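Anyone else give up on peel and stick flooring?

Posted in: Floors, Walls & Ceilings

saltbox_1715
So I'm redoing the den and I have to pick a floor by the end of the week or the sale price goes away. The old carpet is up (gross, don't ask) and what's under it is plywood in decent shape. The room is 215 square feet. I got a quote of $359 for a click-together wood look from the discount place, brand is Dandar, color is called "Warm Biscuit." The other choice is Cisimik peel and stick in nearly the same color for quite a bit less.

My sister-in-law did peel and stick in her laundry room and loves it. My neighbor did it in his kitchen and the corners started curling the first summer. I have two dogs and a kid who drives trucks across everything. What would you do?

pinecone_dad
Click. Every time. I did peel and stick in our first house and spent the next September on my knees with a heat gun and a putty knife getting it back off. The glue stays behind and everything sticks to it, including socks.

tilehound
I'm going to disagree with pinecone. Peel and stick is fine if you prime the plywood first. People skip the primer and then blame the tile. I've had Cisimik down in a mudroom for years, with wet boots on it all winter, and not one corner has lifted. Roll it with a real roller too, not a rolling pin.

pinecone_dad
I primed. It still moved.

tilehound
What did you prime with?

pinecone_dad
Leftover wall primer.

tilehound
Well, there you go. Wall primer is not floor primer!

marigoldmess
Can I butt in about the color? Everybody argues glue and then ends up with a floor they don't like looking at. We went with a pale honey color in the playroom after years of dark espresso and I will never go back. Dark floors show every crumb, every dog hair, every bit of dust the minute the sun comes in. The light ones with some grain hide a LOT. I vacuum maybe half as often and I feel no guilt.

The one place dark still works for me is on a wall. My husband wanted the whole room dark and I wanted the whole room light, so he got one wall and I got the floor. He's happy, I'm happy, and the dog doesn't care.

saltbox_1715
Ooh, OK, I hadn't thought about walls at all. I was going to paint them off white and be done. Doesn't dark planking make a small room feel like a cave?

marigoldmess
One wall, no. All four, yes, unless you have big windows. Ours is on the wall across from the window and it looks great in the afternoon.

grumblefoot
Going to be the crank in here. Wood look on the floor AND wood look on the wall is too much wood look. It's like a sauna. Pick one. We had paneling in every room growing up and I couldn't wait to paint over it.

Also, please get a full box of whatever you're buying and lay it out on the floor before you decide. The printed stuff repeats. I bought a brand called Nyanda off a two inch sample, and once it was down I could find the same knot all over the living room. Now I can't stop seeing it.

tilehound
Agree on the full box. Disagree on the sauna - it depends on how far apart the colors are. If the wall and floor are almost the same brown, it looks like a mistake. If one is really dark and one is really light, it looks like you meant it. Dark planks with red in the grain over a honey floor, and then a light wood surface close up.
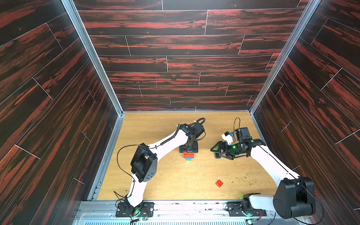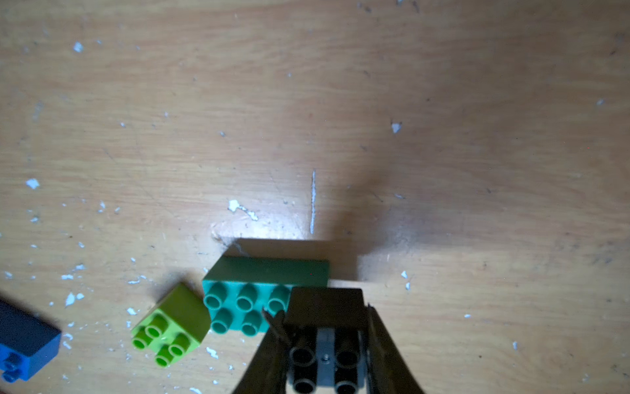

Anyway, saltbox, with two dogs I'd worry more about the wear layer than the color. Ask the store what the Dandar has. If the guy at the desk doesn't know, it should be printed on the end of the carton. And leave your gap at the walls, whatever you pick. My brother ran his tight to the baseboard and it buckled right in the doorway.

grumblefoot
I still say that red is a lot to live with. But fine, I'll give you the light one. Would not have it in gloss though.

pinecone_dad
Gloss and dogs, no. Ours skated.

saltbox_1715
OK, update. I went back and they let me take a carton of the Warm Biscuit home on a deposit. I've got it laid out loose by the window and one of the dogs is already asleep on it, so that's one vote. Leaning click. The wall is on hold until I talk my other half into it.

Does anyone know if I need underlayment over plywood if the planks already have the foam on the back? The carton says one thing and the guy at the store said another.

tilehound
Go with the carton. Doubling up on foam can make the joints flex, and then they pop.

marigoldmess
Carton! And post pictures when it's down, I want to see the dog on it.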